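The Grid

Print this page | E-mail this to a friend

Ten past four and the pencil was blunt again.

Si-woo Yook found the sharpener under the bread. No idea how. Turned it twice, blew the dust off the white board, then saw what he'd blown it into and swore. Tea. Half a mug of tea and now graphite in it.

Drank it anyway.

The board had come up the stairs at lunch, flat against his chest, catching every doorway. Now it covered most of the table, with a strip of pale wood left along the far side for putting things down. He had already put too much down. Ruler, rubber, phone, the letter from Clira with 1550 on it in bold, the keys, the letter again because he kept picking it up.

"Plan of Gralireck as it stood, to be delivered Friday."

As it stood. Well it didn't stand any more, did it. It was under the water, the whole village, had been since he was nine. And Clira, who owned the water, wanted it on the wall of their new front office. With a frame.

He drew another line. Faint. His mother had drawn dress patterns like that, so light you had to tip your head to find them. Press hard and you're stuck with it, she said. So he didn't press. A line across, a line down, another one across that went wrong near the middle and he left it. Loose was fine. It was only for finding his way.

So. The church first, everyone starts with the church. Then the lane down to the Jernusa, which was a pub and also, in summer, a sort of post office. Then Liapis the baker, then the long wall, then —

Then what.

He stood there with the pencil up. There'd been something between the wall and the bridge. He could see the shadow of it on the road. He could remember being cold, walking through that shadow to school, and then being warm on the other side. Something tall. Something with a gate? He couldn't get the thing itself. Only the cold bit of road.

Twenty to five. November dark coming in already. Lamp on.

He rang his sister.

"Between the wall and the bridge," he said.

"Hello to you too."

"Quick, I've got till Friday and I've not even done the river. What was there?"

"Nothing. The field."

"There was a shadow."

"It was a field, Si-woo. With the goat."

The goat! He had forgotten the goat. He wrote goat very small in the square and then rubbed it out, Clira weren't paying for a goat. Then he wrote it in again.

"A goat doesn't make a shadow like that," he said.

"You were small."

"Not that small."

She was quiet for a bit. A tap running her end, plates. Then it stopped.

"The tree," she said. "Oh, the tree. The big one. They had it down the winter before and Dad went and stood on the stump. He wouldn't come in."

And there it was. All of it, all at once, the bark and the swing nobody was meant to use and their father standing on the stump in his good coat with the snow starting. Si-woo had to sit. There wasn't a chair where he thought there was, he found one, he sat.

"Are you putting it in?" she said.

"It says as it stood."

"When, though? As it stood when?"

He picked up the letter. It didn't say when. 188 houses, it said, which was wrong, they'd counted the sheds. It said two copies. It said nothing at all about when.

"I've got to go," he said, "I've got the river to do."

"Put the tree in."

"I've got to go."

He sharpened the pencil. Did the river, quick, all in one go so he couldnt get nervous about it. Did the bridge. Did Liapis with the side door where you got the broken rolls, and the Jernusa, and the wall, and the houses one after the other till his hand cramped up, with names in the ones he had names for and a dot in the ones he didn't. Rubbed out the dots. Put them back.

Left the square till last. Had some toast. Moved the keys, moved the phone. Got up to four different excuses before he ran out.

Then a circle. Wide as the road and a bit over. He went round it again, and this time he pressed hard.

Past nine by now, the toast cold and the bulb buzzing. He tipped his head and most of the village went away, only paper-white and a few grey threads of it, you'd hardly know. The tree stayed where it was.

Friday they'd ask him what it was ment to be. He'd tell them. Somebody on the front desk would write it down, maybe, or not.

He turned the board a little, to get at the far bank.

Print this page | E-mail this to a friend

Comments (4)

marrowfat
Read it on the bus and missed my stop. The dad on the stump, oh dear.

Jill P.
Lovely but would he really do it all in one evening?? My husband takes a week over a birthday card.

dunnock2
More goat please

marrowfat
@Jill P. I think it's only the rough, he's got till Friday for the ink. Could be wrong!

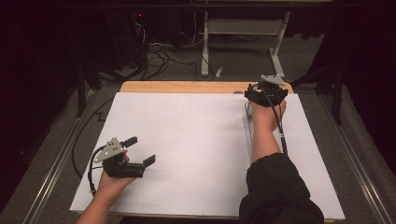 White board on a wooden table, with the first faint pencil lines.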